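Guvemville Institute of Public Safety
Fire Reporting and Investigation, Unit 3 Handout
Issued 05/07/2018

Fires in commercial premises

Students should read this handout before the tutorial on the Stelletti warehouse fire. Reports of commercial fires often reach the public before investigators have entered the building. Early statements must be recorded with their source and the time they were made.

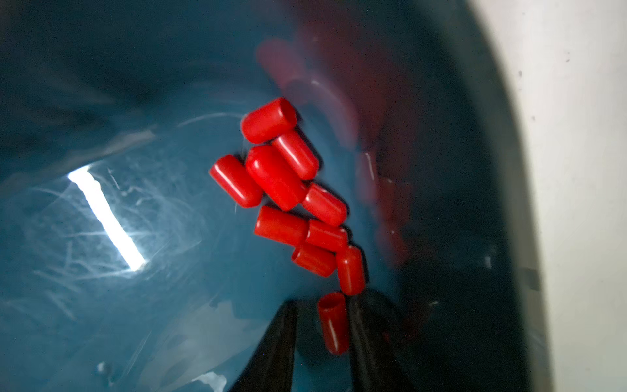 The words "unknown" and "undetermined" carry different meanings. A cause is unknown while the inquiry is open. It is undetermined when the inquiry has closed without a finding. Please keep to this usage in all written work.

Set task

1. Read the Stelletti incident log (533 entries) and mark each entry that rests on a witness account.

2. Prepare a timeline from the first call to the arrival of the second crew. Entries more than 20 minutes apart should be given separate headings.
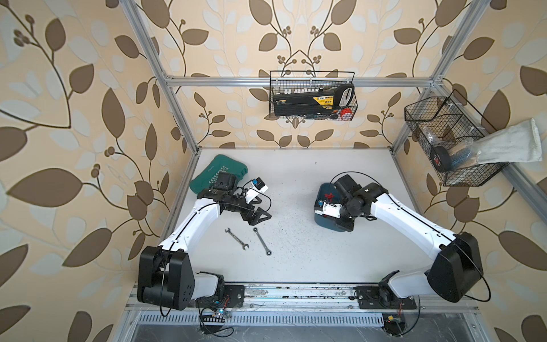

3. Compare your timeline with the one in Sedano and Gallagher, chapter 10, and note any differences in a short paragraph.

Assessment

The task is worth 10 per cent of the final mark. Students with a mark below 70 in the March test are to attend the revision class.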